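Looking after outdoor timber decking, steel railings and path edges

These notes cover boards laid outside, painted metal railings and the strip where a hard path meets grass. The same jobs apply to a garden deck, a plank bridge over a ditch or a few yards of boardwalk beside a workshop. None of it needs special tools.
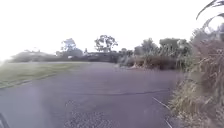
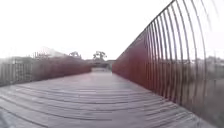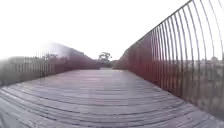
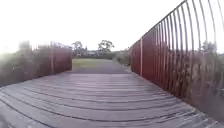
Bare timber left outside loses its colour in the first year or two, whatever it looked like when it was delivered. The silvering is on the surface only and does the wood no harm. Boards laid crosswise, as on the bridge with the red railings, give a better grip underfoot than boards laid lengthwise, and the dark gaps between them are there to let water through. Most of the work on an old grey deck comes down to keeping those gaps open and the top free of slime. If you like the grey, leave it alone. If you want the brown back, you will be oiling every year from then on, so decide before you buy the tin.

Clearing the gaps

Use an old table knife with the end bent over, or a paint scraper with a narrow blade. Work from one side of the deck to the other and lift the dirt up and out. Pushing it down only moves it on to the joists, where it holds water against the wood. Grit and pine needles are the worst for packing tight. Do this on a dry day and sweep afterwards with a stiff brush, along the boards first and then across.

Washing

A bucket of warm water, a squirt of washing-up liquid and a deck brush will shift most green growth. Wet the boards, scrub with the grain, leave for ten minutes, scrub again and rinse. Stubborn patches under trees may need a second go the following week.

Pressure washers are quick but they raise the grain and leave the surface furry. If you must use one, fit the fan nozzle, keep it well back and keep it moving. Liviu Rusu lent me his and I spoiled 4 boards by the back step before I learned to hold it further off. They had to be sanded.

Do not use bleach near plants or bare steel. Wire brushes leave bits of metal behind that rust and stain the wood.

Loose boards and raised screws

Walk the whole deck slowly in flat shoes and mark anything that moves with chalk. A board that rocks usually has a screw gone at one end. Take the old screw out and put in a stainless one of the next size up. If the hole is too far gone, drill a fresh one a little way along. I use 65 mm screws for ordinary boards on sound joists.

If a screwdriver pushes easily into the end of a board, the board wants replacing. Check the joist below while it is up.

Painted railings

Railings with close uprights take far longer to paint than you expect. Allow a weekend for even a short run and do the bottoms of the bars first, where the rust starts and where your back gives out.

Wash them down with sugar soap and let them dry. Rub any rust with a wire brush and then 120 grit paper until you reach bright metal, and prime the bare spots the same day. Lay dust sheets over the boards, or you will be sanding red flakes out of the timber until July. A small mitten of the sort sold for radiators gets round thin bars faster than a brush. Two thin coats are better than one thick one.

For curved bars, work from the top down and go back over the underside after a quarter of an hour to catch the runs.

Touch up chips every spring. A jam jar of the paint with the date on the lid is handy for this.

Where the path meets the grass

Asphalt needs little doing to it, but a crack should be filled before winter. Rake out the loose stuff and any weeds, brush it clean and use a cold-pour filler from a bottle. Keep people off it until it has set — the bottle will give the time. Wide holes need a bagged repair mix tamped down hard in layers.

Cut the lawn edge with a half-moon tool twice a year and lift the strip of turf away. Long grass on the other side can be left standing for the birds, but trim back whatever leans over where people walk. Awuor Nyaga uses sheep shears for this and does hers sitting on a bucket.

Storing the kit

Keep the deck brush hanging up with the bristles clear of the floor. Rags with decking oil on them can heat up and catch fire, so spread them flat outdoors until they are stiff before they go in the bin. Leftover filler does not keep well once opened, so buy the small bottle.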